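The hallway problem, or how I spent most of spring on one doorway

1 December 2025

So the neck is finally printed, and it only took me three goes. If you've been following along you'll know Wiegand (the robot, yes, I named it after a street I used to live on) has been a torso on a trolley for most of the year, with two arms and no head to speak of. Now it has a neck bracket with a proper tilt joint and a spot for the camera up top, and I'm unreasonably pleased about it. The first one cracked along the layer lines when I did up the bolts. The second one I printed lying on its side, which fixed the cracking and introduced a lovely warp. Third one's in a different filament, slower, with the heater on in the garage, and it's flat enough that I've stopped checking it with a ruler every time I walk past.

Total spend so far is $3,236, for those who asked in the comments last time. I'd told myself $2,000 when I started in March and I'm not going to go back and work out where it all went, but a fair whack of it is motors. The shoulders alone ate the first budget. I did save a bit on the base, which is an old tool trolley with the drawers pulled out and the batteries sitting in the bottom where the sockets used to live. It's heavy, it's ugly, and it has never once tipped over, so it stays.

Anyway, the arms. I rewired the right one over a couple of evenings because the cable was rubbing every time the elbow folded right up. I'd run everything down the outside of the forearm in spiral wrap, and it looked neat on the bench and awful the moment anything moved. Now the power goes through the middle and only the signal cable is outside, with a big lazy loop at the elbow. If you're building something similar, leave more slack than feels sensible and then fold the arm through its whole range by hand before you tie anything down. I used 26 cable ties and have since cut off most of them. My offcuts jar is a disgrace.

The left arm hasn't had the same treatment yet. It still twitches a little when the right shoulder starts up, and I reckon that's a shared ground doing something silly. I'll get to it. It doesn't hurt anything, it just gives you a fright if you're leaning in with a screwdriver.

The real work has been in the simulator though, and that's what I wanted to write about. My workshop is half a garage (the other half has a car in it, and the car was there first) so there's no room to drive a robot about in there. What I want is for Wiegand to be able to go through a doorway, turn, and not take the paint off. In the garage I can practise the turning. I can't practise the doorway, and I wasn't keen to let a trolley full of batteries loose in the house while I was still guessing at the numbers.

I'd been using a little program I wrote myself, called Fliklow, which started life as a way to check arm reach and has grown a lot of extra limbs. It's a wrapper, mostly. It takes the robot model, drops it in a furnished house, and lets me drive it from the keyboard or from a script. There's a second bit called Dada that handles the base, and a third called Bulent that plans the arm poses and is named after nothing at all, I just liked the sound of it. None of it is fit for anybody else to look at. There's a function in there called doTheThing2 and I'm afraid of what happened to doTheThing.

The way I've set it up, the robot starts at one end of a hallway and has to get to a room at the other end. Simple enough! Only the base is wider than I'd like, and the arms stick out, and for the first few weeks it would line itself up beautifully and then clip the door with an elbow on the way past. Every time. I tried making it go slower and it clipped the door slower. I tried giving it a wider berth on one side and it introduced itself to the wall on the other.

What got me moving again was looking through the head camera instead of the floating overview I'd been using. I don't know why I hadn't done it earlier. From above, everything looks roomy and sensible, and you start believing you've got loads of space. From the head, you see what the robot has to work with, and you see very quickly how much of the view is taken up by its own body.
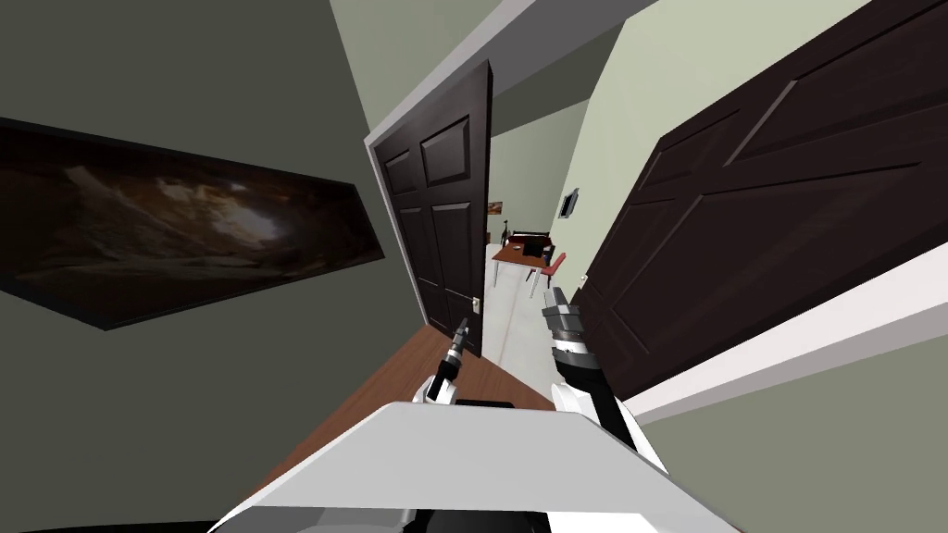
Head camera view in the sim, coming up on the open door. Yes, I need to fix the tilt.

I'll start with that tilt, seeing as it's the first thing that hits you. I had the whole hallway leaning over to the right and went hunting through the base code for ages, convinced the wheels were sinking into the floorboards. They weren't. It was the neck roll, which I'd set up with a made-up offset months ago when there was no neck, and then never touched again. The camera was doing exactly what I'd told it to. One line, and I'd rather not say how long I looked for it.

The more useful thing was the arms. I'd been carrying them out in front with the grippers pointing up and forward, mostly because that pose looked good on the bench, and from the head you can see the right one sitting across the corner of that big door on the right. That doesn't mean it's touching (it's a flat view, things overlap) but it does mean the camera can't see the bit of door I most want it to see. So I've now got a travelling pose with the elbows tucked and the grippers drawn back against the chest, and it only brings the arms up again once it's through into the room where the desk is.

I ran 3,005 passes at the doorway with the new pose, left it going while I did other things, and came back to a much happier log. There are still bumps in there. Most of them are on the way back out, where it has to turn in a tighter spot before it's lined up, and Dada gets a bit confident on the corner. I've put in a short pause before the turn so it can have another look, and that seems to help, though I haven't done a proper long run with it yet.

A couple of people asked why I don't just make the base narrower. I'd love to! But the trolley is the width it is, and the batteries only fit the one way round, and I've already drilled it. Maybe for the next one. There's also the question of the shell. The model in the sim is all smooth and white and lovely, and the one in my garage is bare brackets with a bit of masking tape on it, so I have some printing and a great deal of sanding ahead of me before the two look related. The chest panel is too big for my printer bed in one piece. I'm thinking of splitting it down the middle and hiding the join under a strip — if you've glued large curved panels and had them stay put, please tell me what you used.

Next job is the real head camera. I've got the mount holes in the neck bracket already, and I've bought the short cable, which of course is too short. Once there's a longer one in the post I'll get it mounted, check the roll offset (twice, with a spirit level this time) and then do a very slow drive across the garage with the car moved out onto the street. After that I'll have to measure the laundry door.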